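12/5/20

# How to test whether a machine can tidy a table (the cheap way)

People ask me all the time if robots can do chores yet, and my answer is always "which chore, and how messy is your house?" I've been running the same little tidy-up test since November and I finally have it to the point where I think other folks could copy it. So let's do that! You need a table, a pile of ordinary stuff, a notebook, and a lot of patience (more than you think, sorry).

## Step 1: Pick things that annoy you in different ways

Don't go out and buy a fancy set of test objects. Raid the house. What you want is a mix, so that a trick that works on one thing falls flat on the next. I like to have:

- something squishy, like a kitchen sponge
- something flat and thin, like a table tennis paddle
- something long with a fabric cover
- something small and hard, like toy building bricks
- something big and floppy with straps, so a kid's backpack is perfect

The backpack is the one I'd fight to keep in. Straps are awful. A machine that has done great on bricks all morning will go for the bag, close on a strap, and drag the whole thing sideways into whatever is next to it.
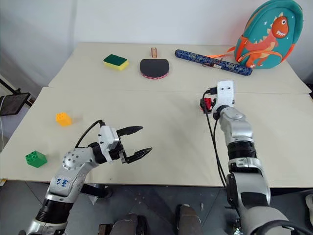 Then there's the paddle. You and I would slide it to the edge of the table and pinch it, or get a fingernail under the blade. Two stiff fingers coming straight down on the blade have almost nothing to hold. Going for the handle works way better, and I count it as a real pass if the machine figures that out without me turning the paddle around first.

## Step 2: Write down the rule before you start

Mine is simple. Each object gets 2 minutes. It has to end up in the right place, nothing else can get knocked to the floor, and I can't touch anything. If I reach in, even to nudge a brick, it's a fail. I was soft about this in the beginning and my early numbers are garbage because of it.

"The right place" needs spelling out too. I use a bin for toys and a tray for everything else. Leif Grímsdóttir, who got me into this in the first place, sorts by room instead. Either one is fine, just don't switch halfway!

## Step 3: Run it in batches of 10

Do 10 tries, then shuffle everything and do 10 more. Turn the paddle over. Stand the sponge on its side. Put the bricks close to the front edge one time and right up against something tall the next. If you leave things where they are, you're mostly testing whether the machine can repeat itself, and it can, that's the part they've been good at for years.

I kept going until I hit 1000 tries, which was a silly goal and took over my evenings. You can learn plenty from a lot less.

## Step 4: Sort the failures

Out of my 1000, 739 passed. Sounds pretty good, right? But think about a person putting away the groceries and dropping or losing one item in every four. You'd ask them to stop helping.

So go back through the fails and give each one a word. I use "missed," "slipped," "tangled," and "too slow." Tangled is nearly all backpack. Too slow is the one that bugs me most, since a lot of those looked like they were going to work and just ran out the clock.

## So, can it do chores?

Bricks into a bin, yes, I'd let it do that while I made dinner. Sponge, yes. Clearing a whole table with a bag on it and walking away, no, not at my house. If you try this with your own pile of stuff, keep the time limit the same as mine so we can compare, and tell me what you used in place of the backpack.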